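Notes for the kids' page — February 17, 2022

**Robots at the cup counter**

Say you work at Zimgate. It's a snack place. Every lunch the drinks go out in paper cups, one after another after another. Somebody has to pull each cup off the stack, set it down, grab the next one. On a busy day in July that was 2569 cups. Sore wrists!

So now a robot is learning it. Name of Etim.

Easy job? Not for a robot. Squeeze too hard — crunch. Too soft and the cup slips. Sometimes two cups stick together, wich even people hate.

How does it learn? People do the job first, with grippers they hold in their hands. Over and over. 300 tries, then 1000. Etim studies the tries and copies.

Grippers and white things to grip:

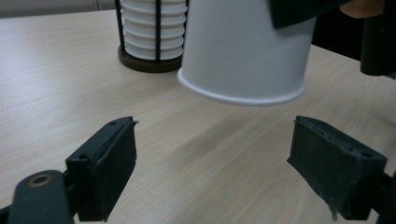
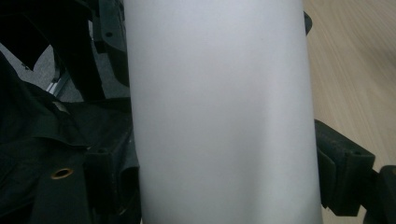
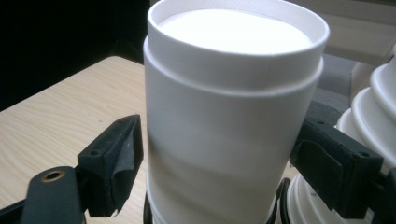
## So what do the people do now?

Different stuff. Five workers used to take turns on cups. Now they talk to customers more, fill the stacks, fix jams. Some like it. One misses the cups, it was quiet work.

And everybody had to take a class on the stop button. Big red one. Push it and Etim freezes, even if its in the middle of a cup.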